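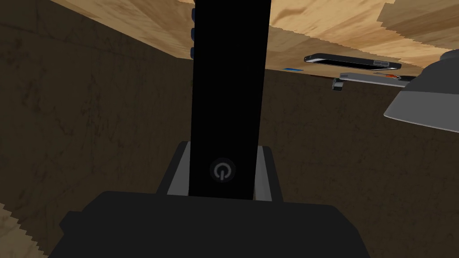

Switching a potency test from ELISA to a plate reader kit mid-program

Posted in Lab Methods & QC

Afia Adjei
We are a small vaccine group with one product in early development. Our potency test is an in-house ELISA that takes two days and drifts whenever we open a new lot of antibody. Management wants us to move to the Stundano kit before the next stability pull in March. Has anyone changed methods partway through a stability study? Do we have to run both tests side by side, and for how long? We have 52 retained samples in the freezer and not much volume left in any of them.

3 replies

Vasilis Grgić
Yes, you need a bridging study. Write the protocol first, with your acceptance limits in it, and get QA to sign it before you thaw anything. We ran old and new methods together for 3 time points and then dropped the ELISA. Use the same reference standard in both. If the two methods give different numbers but the same trend, you can usually defend that, but you have to explain the offset in the report.

Don't use all the retains. Pick samples that cover the range, including a few you have degraded on purpose with heat. Fresh samples all read close to 100 percent and tell you very little about whether the new test can see a loss.

Also ask the vendor how much of one antibody lot they will hold for you. Lot drift doesn't go away just because it comes in a kit.

drandlow
we used Rukel not Stundano so can't help with that one. it was fine. needs 300 microliters per sample if you do triplicates, check yours

Song
Talk to your regulatory person before the protocol is final. Ours wanted the old method kept running to the end of the study for the lots already on it, and only new lots went on the new method. It was more work, but there was no bridging argument to make for the old lots.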